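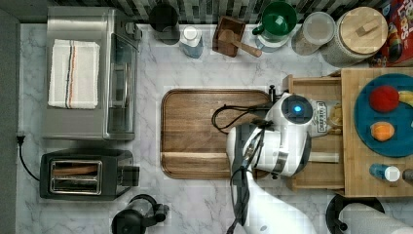
Kitchen counter task, arm over the cutting board.

Ekel Hand-Teach Kit
By Kumudini Fakir, November

Most teaching kits are sold on the promise that anyone can show an arm a job in minutes. We sell one, and we would take that with some salt. You can record a first demonstration before your coffee is finished. Whether the arm can repeat it after somebody moves the plate is another matter.

The Ekel kit gives you two ways in. Guide the arm by hand, or drive it from the Pons remote handle across the room. Hand guiding is quicker to learn. The handle gives cleaner recordings — your elbow stays out of them — but expect a clumsy first Saturday.

In the kit: Pons handle and dock, teach button, 4 mounting clamps, Makik recording software with 16 hours of storage. The arm is sold separately. Battery life on the handle is up to seven hours, less if you leave the vibration feedback on.

What it won't do: feel how hard you are squeezing a peach. There is no force sensing in the handle, whatever the reseller listings say. Bad demonstrations are saved as faithfully as good ones, so plan time for deleting.

Ask Anastasia Kalogeropoulos in sales for a loan unit before you buy. Try it on your own counter, with your own clutter.

Contact | © Ekel, Wungate | Back to top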